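From: Flamo list member
To: Gorstead Neighbors mailing list
Subject: Re: Moving the swap meet indoors?
Date: Jan 16, 2020

On the Gorstead Neighbors list, the Kunusau Street organizer wrote:

> Can somebody who was at the last indoor meet tell us what we'd be getting
> into? We have 60 sellers signed up for April and the Soliman Hall people
> say they can have us, but I've only ever done this in a parking lot.
> Main worries are tables, power and how early people need to be let in.
> Also is it true they charge for the kitchen?

Yes on the kitchen, sorry. It's a flat fee and you pay it even if all you do is fill a kettle, so we skipped it and had people bring thermoses. Not one complaint that reached me, and I would have heard!

I helped with the last two indoor ones and I'd do it again tomorrow. You lose the wandering-past crowd you get in a parking lot, but the people who do come stay for ages. We had 1,078 through the door last time (I had the clicker, my thumb still remembers it) and the old lot record was well under that. The hall is rated for a lot more than we'll ever need at once, so don't fret over the limit.

I'll take your worries in the order you wrote them.

1. Tables. The hall has its own and they're included. They come in two lengths and the short ones go fast, so put the length on the sign-up sheet or you'll be refereeing at seven in the morning. Ask people to bring a cloth if they're selling china or glass. Plain white tops look nice and clean but everything slides on them — I watched a gravy boat go an entire foot. 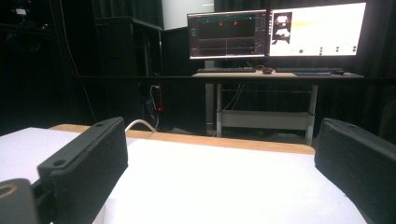 2. Power. Give this one some thought. There are 13 wall outlets in the main room and most are on the stage side, so the lamp people and the record player people all want the same wall. Let them have it. Put books, clothes and plants down the middle, where they don't need a plug anyway. Everybody who wants power brings their own strip with their name on it (masking tape is fine), and cords go off the back of the table, away from the aisle. No plugging one strip into another, please — the hall is strict about that and they do walk around and look. 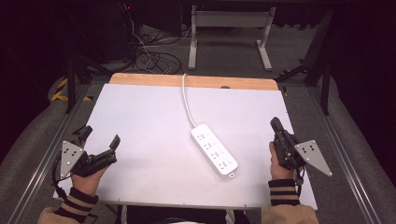
Four-outlet strip, cord running off the far side of the table.

3. Getting in. Doors for sellers at 6:30, doors for everyone at nine. We tried seven the first time and it was a scramble, with half the furniture still in the lobby when the line came in. The side door is wider than the front, so send anyone with a dresser that way.

On flyers, we printed 2,000 through Flamo and had a big stack left over, so go lower than that. The ones taped up at the bus stops did better than the mailbox ones as far as I could tell.

Does anyone still have the folding signs from the fall? They aren't in my garage, I looked twice. If they're in yours, write me off list and I'll come get them.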